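Set Up the Simulated Cell as if You Had to Sweep It

An opinion from the Sembridge workshop notes 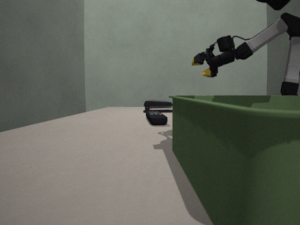
2 min read

Our practice cell at Sembridge exists only in software. It has an arm with a two-finger gripper, a pale table, a green bin, a remote control and a stapler. I look after it, and I think most people who keep a cell like this one look after it badly.

The trouble is that nothing in a simulator wears out. A real cell makes you pay attention, with loose bolts and frayed cables. A simulated one loads the same way every morning, so people assume it is fine. Then somebody changes the height of the table by a hair and tells no one.

In January we lost 3 days that way. The Zelska planner kept stopping short on the far side of the bin, and we blamed the planner. The fault was in our setup file. The bin's collision shape had been left at an older size while the visible bin had been made bigger. It looked right on screen – that was the whole problem.

Since then I have kept a log, the same kind I kept for the welding cell at Habte. Every change gets a line. Before a batch of runs I check the arm's base position, the finger opening and the rim of the bin, and I look at the shadows. A shadow that doesn't meet the foot of an object usually means the object is floating.

Some coworkers say this is wasted effort and that you can always reload the default. I don't agree. The default is only as good as the last person who saved it. Our last batch was 3158 runs, and I threw out 62 of them over a stapler that started slightly inside the table. A log entry would have saved them.

Fekach, who supply our scene files, now send a change list with each update. I asked for it twice. I would ask any supplier for the same thing, and I wouldn't load an update that came without one.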